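The coat rack by the door

A piece of furniture most of us bought without thinking, and how to get more use out of it

In the house where I grew up the coats lived on a wooden stand at the foot of the stairs. It had lost a peg before I was born and leaned a little towards the front door, and on a wet day in October it could hold everything six people had worn home from school and work. When my parents moved, it was the only thing in the hall that three of their children asked for. My brother got it. I have been looking at other people's coat racks ever since.

They are easy to look at. Go into any house and the rack is one of the first things you meet, usually under so many layers that the wood can't be seen at all. People apologise for it while you are adding your own coat to the heap.

Ruaridh Buchanan repairs furniture in a workshop behind his house, and a fair part of his winter work is hall stands. The fault is nearly always the same. A peg has been pulled down by years of heavy coats, and the hole it sits in has gone oval.

"They bring me the peg and the rack," he told me. "Half of them have tried glue first. Then I have to get the glue out before I can do anything."

His repair is to drill the hole clean, plug it with a piece of the same timber, and drill it again at the old angle. The angle matters. A peg should tip upwards a little, so that the weight of the coat pulls it back towards the pole. Pegs that stick straight out look tidy in a shop and drop a scarf every time the door shuts.

He also looks at the base. A freestanding rack wants wide feet, and it wants to be loaded evenly. Put a wool overcoat and a full rucksack on one side and nothing on the other, and sooner or later it will be lying across the doormat. In his own hall he has screwed a small brass eye to the skirting and tied the pole to it with cord, which he admits looks odd. 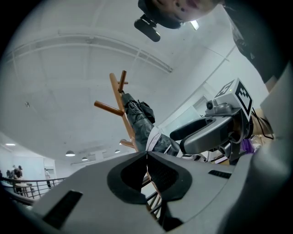
Blair Jardine
Homes writer

Varnished wood is the usual finish, and it is a sensible one. It wipes clean, and it takes the damp from a wet sleeve better than bare or oiled timber. The trouble starts at the tips of the pegs, where the varnish gets rubbed by coat loops day after day. Buchanan goes over his own with fine paper and a thin coat of clear varnish every couple of years. He does it in summer, when there is nothing hanging up.

What you hang, and how, makes as much difference as the rack. A crinkly, shiny jacket weighs very little and can go on a high peg without any trouble. Heavy wool should go lower down, near the pole. If a garment has a loop at the neck, use it. If it hasn't, or the loop has torn, the coat ends up hung by the hood or the lining, and over a winter the peg pushes a point into the cloth that no amount of steaming gets out.

Archie Hepburn alters clothes for a living and sews in more coat loops than anything else. She uses a short length of cotton tape, folded double, and stitches it through the seam allowance at the collar as well as the lining. Most factory loops are caught only to the lining, she says, and that is why they go. It is a ten-minute job with a strong needle. She charges very little for it and says she would happily teach everyone to do it themselves.

How many coats should be out at once is a question that divides households. Gillespie Halliday shares a narrow flat with her two sons and their father, and last winter she counted what was hanging by the door. There were 11 coats and jackets, a dressing gown, and a school bag containing a lunch. Three of the coats no longer fitted anybody. She cut it down to 2 each and put the rest in a box on top of the wardrobe.

"It lasted until the first cold week," she said. "But the three that didn't fit have gone for good, so I'm counting that as progress."

Her rack came from a small firm called Brulton, which has stopped making them. She bought it second-hand in 2000, when she was setting up her first flat, and has moved it four times. It comes apart in the middle of the pole with a wooden thread, and she rubs a little candle wax on the thread whenever she puts it back together.

If you are buying one now, old or new, take hold of each peg and try to turn it. It shouldn't move. Stand the rack on a hard floor and push it gently at shoulder height. Look underneath to see whether the feet are jointed into the pole or only screwed on. Check the height as well, particularly if there are children in the house, and see that there is at least one peg they can reach. A child who can't reach a peg will use the floor.

Then measure your longest coat. A good many cheaper racks have their lowest pegs set so far down that anything below hip length trails on the ground, and those pegs end up holding umbrellas and dog leads. That may suit you. In our hall the bottom one has had the same string bag on it since we moved in, and I would have to look inside to tell you what is in it.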